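The Florkamcombe Language Center has been asked several times since January how a place as small as ours came to have its own form of speech, and what remains of it. We are answering in a series of posts. Replies are open and will be read by center staff. (1/17)

Florkam was the everyday language of the valley until the railroad came. It was spoken at home, at market and in chapel. English was used for court business and for letters, and many older residents could read it well without ever speaking it aloud. (2/17)

The valley has two main settlements, Florkamcombe at the head and Flumotham at the river mouth. They are a half-day's walk apart, and the two towns did not always speak alike. Upper Florkam keeps a hard "k" at the end of words. Lower Florkam softens it or drops it. (3/17)

A well-known case is the word for gate. In the upper valley it is "stolk." In Flumotham it is "stol," which upper valley speakers hear as their word for a stool. Both forms are correct and both are taught in our classes. (4/17)

The language has no single word for "yes." A speaker repeats the verb of the question. Asked "Will you come?", one answers "I will come" or "I will not." This habit has passed into local English, and visitors sometimes find the replies rather long. (5/17)

The main written source is the Takács word list. It was compiled by a schoolteacher of that name who boarded in Flumotham for two winters and wrote down what the household said. It holds nearly 2,000 entries in six notebooks. (6/17)

The list is strong on weather, fishing gear, bread and sickness. It is weak on farming, as the household kept no land. Readers should not conclude that a word was never used in the valley if it does not appear there. (7/17)

Spelling in the notebooks is not consistent. The same word may appear three ways on one page. The center follows the spelling of the last notebook, where the compiler had settled on a system, and gives the older forms in brackets. (8/17)

We are often asked whether Florkam is a language or a dialect. The center uses "language" in its own publications. Other bodies prefer other terms, and we do not correct them in correspondence. (9/17)

Place names are the part most people meet first. "Combe" is English and was added late. The older name of the upper town was simply Florkam, "the wet side." The dry side, across the river, has no surviving name apart from that of one farm, Stovlow. (10/17)

Stovlow is usually explained as "stove hill," and a sign to that effect stood at the farm road for many years. The center does not support this reading. "Stov" is the Florkam word for a sheltered place where animals stand in bad weather. The sign has now been replaced. (11/17)

Some words never left local English. Children in both towns still say "to plim" for pressing one's face to a window. "Drannet," a light rain that does not justify a coat, is heard in shops every week of the spring. Neither is in the Takács list. (12/17)

The last households to use Florkam daily were in the upper valley. Recordings were made in two of them. The sound quality is uneven, and on one reel a kettle can be heard throughout, but they are our only evidence for the rise and fall of ordinary talk. Copies may be heard at the center by appointment. (13/17)

Classes today are held at two levels. Beginners work from speech alone for the first term, with no written material. Those who wish to read the notebooks join the second group, which meets at the library in Flumotham. Last year, 300 people attended at least one class across the two towns. (14/17)

Attending a class is not the same as speaking the language, and we ask journalists to take care with that figure. The center does not publish a number of speakers. We have not yet found a test of fluency that teachers in both towns accept. (15/17)

A new printed phrase book is in preparation. It gives 400 phrases for use at home, with upper and lower valley forms side by side. The chapters cover greetings, weather, the kitchen, visiting the sick and giving directions. Corrections to the draft are welcome from anyone who remembers a different form from family use. Please state which town the form comes from. (16/17)

Requests for translations of tattoos, house names and boat names should be sent by email and not by reply. Please allow one month. The center will not supply a word where none is recorded, but it will say so plainly and suggest the nearest one that is. Our kitchen vocabulary sheet for beginners is available at the front desk in both towns. (17/17)

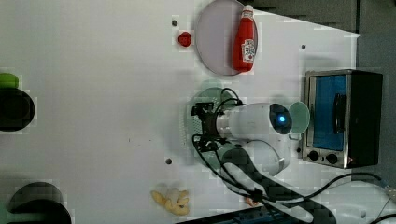 Kitchen words for beginners: plate, bottle, toaster oven.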